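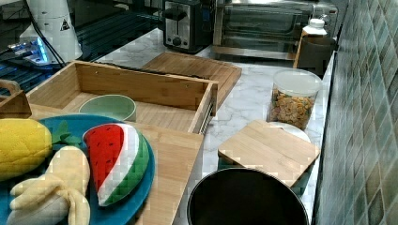
Counter layout for cell 2: plush fruit on the blue plate, bamboo tray behind, toaster and toaster oven at the back.

Cell 2 - set-up and upkeep

The Mindex kitchen cell is a single arm on a fixed base, working over a marble-patterned counter. Its task set is pick and place with household objects. Halima Adeleke looks after the mechanical side and Somtochukwu Abubakar the control software. Notes below cover the work done up to 23 November 2022.

Objects
The pineapple, banana bunch and watermelon slice are the soft set. All three are plush and tolerate a poor grasp, so they are used first after any change to the gripper. The small green bowl comes next, at reduced closing force.

Gripper
Finger pads were replaced after 267 cycles, when the left pad began to lift at one corner. Both pads are changed together. Screws are tightened in two passes - hand tight, then to the set torque.

Calibration
Three reference points are touched off after each pad change. An error of over 2 mm at any point means the base bolts are checked before the routine is run again.

Cable
The wrist cable was rerouted in May with a longer loop at the elbow. Fatima Ojo inspects the sleeve monthly for wear. Spare sleeves are in the Sonditz drawer.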